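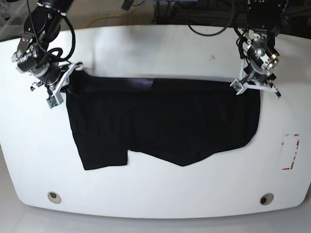 Let the robot do the boring washing

Jan 22, 2025

I would like to make a case for black clothes. I don't mean wearing them, although most people at our workshop in Skadport do, and I suspect half of them own the same pair of trousers. I mean as the thing you give a robot to fold when you're building one in your spare time, with your own money and a shared key to a unit that smells of cutting oil.

We have been at this for 19 months now. The robot is called Bimby, a name that was meant to last an evening and is now written on the shelf, the spares box and the electricity log. Bimby has two arms, a white table, more cable than I care to think about, and one job: take an item of clothing that has been dumped in front of it and leave it neater than it was. You'd think that was a modest aim. I did. I told my family it would be done by September, and I have been careful since then not to say which September.

The opinion I want to get off my chest is that home builders (and shared workshops like ours, which are really just home builders who've pooled their clutter) have been picking far too easy a test. Go and watch the folding videos people post. It's a tea towel. It's nearly always a tea towel, or a square of thick felt, in a cheerful colour on a plain table, put down flat with the corners already pointing the right way. And the arms come in and fold it in half and everybody claps. I clapped! We made one of those videos ourselves, and it still gets more views than anything else we've put up.

But nobody's laundry basket is full of felt squares. Mine has school jumpers in it, and leggings, and a great deal of black. Black is what you get when a household has given up on sorting. It is also a rotten thing to look at through a camera, because the folds that your eye finds by their shadows have hardly any shadow to show. You get a dark blob with a wobbly edge. Is that a sleeve or a bit of the back that's flopped over? Tip your head, squint, walk round the table, and you might know. The software can't walk round the table.

So a while ago a few of us said, right, no more towels, the next lot is all black. There was a proper row about it. I'm not going to pretend it was a friendly exchange of views; one camp didn't speak to the other over the biscuits for an entire open evening. The argument against was a decent one and I'll try to be fair to it. If you're learning to do something hard, you begin with the easy version. You don't teach a child to swim off a trawler. Get the towel perfect, they said, then a light T-shirt, then something with long sleeves, and by the time you reach the nasty stuff all your habits are good ones.

I've come to think that's wrong, at least for people like us. A big lab can afford a ladder with lots of rungs. They've got people whose whole week is that rung. We have whoever turns up, and whatever we make Bimby good at is what Bimby stays good at for months, as everyone's too tired to pull it apart again. With the towels we ended up with a machine that was beautifully tuned to find four corners. Every bit of the code had corners in it. Then we gave it a cardigan and it went looking for four corners on a cardigan, and it was like watching someone try to post a cat.

Starting with the horrible thing makes you give up on that sort of cleverness early. You can't lean on the camera so much, so you have to care about what the fingers are touching, and how the cloth hangs when it's picked up in two places, and whether you've got hold of one layer or three. All of that carries over when you go back to the pale stuff. The tidy tricks didn't carry over to anything.

Picking it up is the bit I could talk about for hours, so bear with me. Once the cloth is up in the air by two points, it starts telling you what it is. Gravity does a lot of free sorting. A shirt held by both shoulders hangs like a shirt. A shirt held by one shoulder and its own hem hangs like a dropped kite, and even our software can tell that something has gone amiss. What we do a lot of now is grab, lift a bit, look, put it down and grab again somewhere better, one arm keeping hold of what it's got while the other goes hunting along the edge.
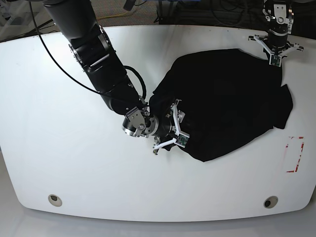

It looks dithery, I know. Visitors stand there with a cup of tea, willing it to get on with it, and you can see them wanting to reach in and just do the thing themselves. But watch a person fold something awkward, a fitted sheet for instance, and they dither too. They shake it, turn it, lose the end, find it again, mutter. We don't call that failure when a person does it. I think a machine in a home ought to be allowed the same fumbling, and I'd far sooner have a slow one that checks than a fast one that confidently hands me a ball.

Which brings me to speed, my second complaint. Why is everybody so obsessed with it? There's a group over in Mirport, very nice people, good soldering, who rate everything by seconds per item, and they keep a league table on the wall. I understand the appeal. A number on a wall is lovely, and it gives you something to shout about at the end of an evening. But what's the hurry? If I had one of these at home it would be running while I was at work, or asleep, or watching telly with the door shut. My washing machine takes ages and I've never once stood over it with a stopwatch. What I want to know about a folding machine is whether it'll tear anything, whether it'll trap a small hand, and how often I'll have to come and rescue it. The last of those is the one we've started writing down, and it's a humbling sheet of paper.

(The tear question isn't idle, by the way. We pulled the hem off a perfectly good top last year, in front of its owner. We've since made the grip a lot softer, and we now only use clothes that people have handed over with no hope of getting them back.)

The other thing people ask is what it all cost, and this is where I get a bit preachy. The arms were the big expense and we got them second-hand through Rostami, the surplus dealer on the ring road, after a very long wait and a lot of ringing up. We've all paid in. But the change that helped us most in the past year came to £135, and it was all small stuff: parts for the fingertips, decent connectors, new cable to replace the cable we'd been snagging. No new computer, no cleverer camera. I had been all for a cleverer camera. I'd picked one out. I had the page open on my phone for weeks, like somebody planning a holiday, and I'm still slightly cross at having been outvoted and then wrong.

I do think that's a general rule for home builds, and one that gets lost, partly because nobody writes an exciting post about connectors. Spend on the end that touches things. If the fingers are poor then everything behind them is guesswork. You can swap the fingers in an evening, too, and you can't say that of much else on Bimby. When a new finger is bad you know within a few tries and you've only wasted a bit of plastic and your supper.

Cables deserve their own paragraph and possibly their own essay. If you're about to start something like this, leave more slack than you think, then go and move every joint to the worst place it can reach, and look again. A loop that seems silly and floppy when the arm's parked is often the right length when the wrist is turned all the way over. We learned that by pulling a plug out of a board mid-fold, more than once, and each time spent the rest of the night blaming the software. Poor software. It gets blamed for everything in our place, the heating included.

I should own up to where I'm less sure. There's a view, and some of the people I build with hold it quite strongly, that none of this belongs in a home at all; that the sensible version of a clothes-folding robot lives in a laundry down the road, and your stuff goes there in a bag. They might be right. Two full-sized arms and a table take up more room than my kitchen has to give. And there's something a bit comic about all this effort to dodge a chore that takes me twenty minutes with the radio on. My own mother pointed that out, kindly, while folding.

Still, plenty of people can't do those twenty minutes. Sore hands, bad shoulders, a new baby, a job with stupid hours. I used to keep quiet about that side of it, as it sounded like the sort of grand talk you put on a grant form. I've stopped keeping quiet. One of the reasons I go on about ugly, dark, crumpled washing is that it's the washing those people have got. They aren't going to flatten it out first and turn the corners to face the right way. If they could do that, they wouldn't need Bimby.

So that's my pitch to anyone with a pair of arms and a table to put them round. Go and get the worst thing out of the basket, something black, something that's been at the bottom under the towels. Don't smooth it. Film the goes where it all goes wrong and put those up as well, so that the rest of us can see what you tried. We're open on Thursday evenings if you want to come and argue with me about it, and we're always after old clothes, the darker the better, clean if you can manage it.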